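Trirkico releases Villater 3 with shared planning for two-arm cells

Trirkico has released version 3 of Villater, its motion planning and control package for robot arms that share a work surface. The update went out to existing customers in March and replaces the separate planners that each arm ran in earlier versions.

In version 2, each arm planned its own path and treated the other one as a fixed obstacle. If both needed the same part of the table, one stopped and waited until the other had cleared the area. Villater 3 plans both paths together and updates them every 40 milliseconds, so an arm can slow down or swing wide and keep moving.

"The waiting was the complaint we heard most," said Tavion Dunleavy, who leads the planning team. "You had one arm parked over the table and the other one holding a part. Customers were writing their own scripts to get around it, and those scripts were hard to support."

The company tested the new planner in simulation before it ran on hardware. The test set has 3000 tabletop layouts with small objects in different positions, and every build has to go through all of them overnight. Lighting and shadows change from one layout to the next – a step the team added after the perception module kept mistaking dark patches on the table for parts.

Villater 3 also comes with a new log viewer called Hollis. It plays back a run from the point of view of either gripper and shows the planned path next to the one the arm took. Logs from version 2 can be opened in Hollis, but they do not include the shared plan.

Drornance, a contract packing company, has been running a preview build on 80 cells since last fall. It reported 1280 planner faults in the first month, most of them traced to a single error in how wrist cameras were calibrated. That error was fixed before the release.

The update is free for customers with a current support contract. Support for version 2 will continue for another year. Dunleavy said the next release will work on handing objects from one arm to the other, a task that still has to be scripted by hand.
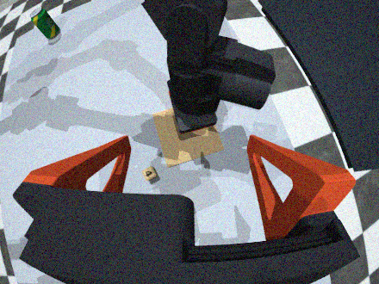

Two arms over a shared work surface in simulation. (Trirkico)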